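Dental nurse wanted, Skirier

I'm looking for a dental nurse to join me at my practice in Skirier, and I'd love someone who can start in May. We're small (two surgeries, one very loud kettle) and most of our patients have been coming for years, so you'll get to know them properly!

It's 40 hours a week, with one late finish at 7pm. You'll mostly be chairside with me, plus decontamination and a bit of time on reception when the phones go mad. You'll need to be qualified and registered, or well on your way with your course. I pay your registration and indemnity, and there's £200 a year towards any training you fancy.

We also see patients at our Fesmont branch twice a month, and I pay your travel. If you've used Lengyel for charting, brilliant, but I can teach you that in an afternoon.

Parking's free behind the Skomport building, and the bus stops right outside.

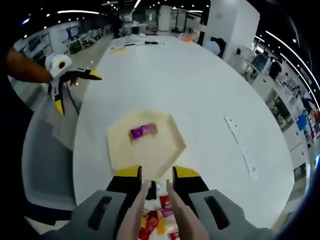

Send me your CV and a few lines about yourself, nothing fancy, and I'll ring you for a chat before we fix a trial morning (paid, of course).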